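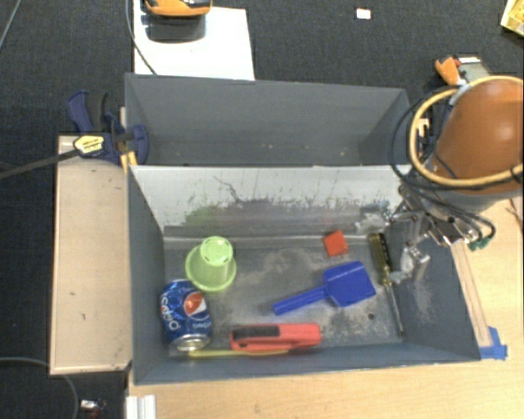 Culau is a set of notes on household odds and ends that have been jumbled together in bins, and I have been adding to it, a little at a time, for longer than I meant to. Each entry covers one bin and lists what went in it, in plain words that anyone in a kitchen or garage would use. I like the mixed ones best, where a Pepsi can on its side ends up just below an upside-down lime-green cup, with a blue plastic scoop in the same bin for company!

Names: please write "cup," "can" and "scoop," with the color in front. If you can't tell what a tool is for, "handheld tool" is fine (I use it all the time).

Wear: scuffs, stains and chipped paint belong to the bin and get no entry of their own.

Size: 90 entries so far, in batches of 20 or fewer.

Last revised Jun 15, 2025. Corrections are very welcome and go to Duangjai Wiriya, who keeps the list.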